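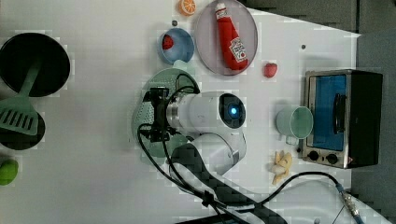
Play kitchen helpers wanted at Pukis

Do you like setting up small worlds for small people? Pukis is a toy library and play space, and we're looking for two part-time helpers to run our play kitchen from June.

The kitchen is the busiest corner we have! On any given morning somebody is frying a lime, somebody else is putting strawberries in the toaster oven, and a very serious three-year-old is pouring ketchup on all of it. Your job is to keep that going - getting the pans, plates, mugs and food out before families arrive, joining in when you're invited (you will be served a lot of banana), and washing and sorting everything afterward.

You would work 10 hours a week, mornings only. We have 22 families in the regular sessions and 116 kitchen pieces on the lending shelf, so part of the job is checking sets in and out and noticing when a spatula has gone home in the wrong bag.

We'd love to hear from you if you
- are happy on the floor with children aged two to six
- can keep a shelf in order without being grumpy about it
- speak up when a toy is cracked or has a loose part

Experience in child care is nice to have but we don't require it. Oi-ling Yang started with us straight from a bakery counter and now plans all of our pretend menus. She'll train you over your first four shifts, which are paid like any other. A background check is required for everybody, and we cover the fee.

You need to be able to lift a full toy crate and to stay until the tables are wiped down. Students are welcome, and so are grandparents!

To apply, send a short letter to Pin-yu Siu at the Pukis front desk, or drop it off during opening hours. Tell us which mornings you can work and what you'd cook first in our kitchen. No resume needed at this stage. Letters should reach us by 03/05/2018, and we'll invite people in to play for an hour and meet the team.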